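4.2 Task rehearsal and changes to the assistant's role

Before the two-armed unit was installed in the Gikbridge canteen kitchen, each station task was rehearsed in simulation with the kitchen assistants present. The sessions, held in March, lasted 30 minutes and were led by Francine Perron of Motberg. Assistants were asked to say where they would normally stand and at which point they would want to step in.

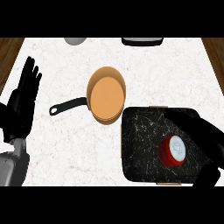

Figure 3. Simulated counter with two robot arms, frying pan and lidded red container on a dark speckled board.

Most comments concerned reach and not speed. Assistants who had worked the counter for years treated the board as their own side of the station, and several objected to an arm working over it. The layout was kept, but the written procedure now gives the assistant the right to stop the unit before any item is picked up from the board. Over 60 such stops were logged in the rehearsals.

Handling of lidded items took up most of the remaining time. A grip that turns a pot on its side is of little concern in simulation, but staff judged it unacceptable with hot contents - a point missing from the original task list supplied by Trandar. 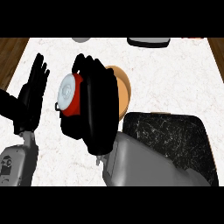 The task list was therefore split in 2. Moving empty or cold vessels was assigned to the unit; anything filled stayed with the assistant. This reduced the share of work that could be handed over, and it also left assistants with the heavier lifts, which they had hoped to lose. Pay grades were not revised at this stage. The question is taken up again in Section 5.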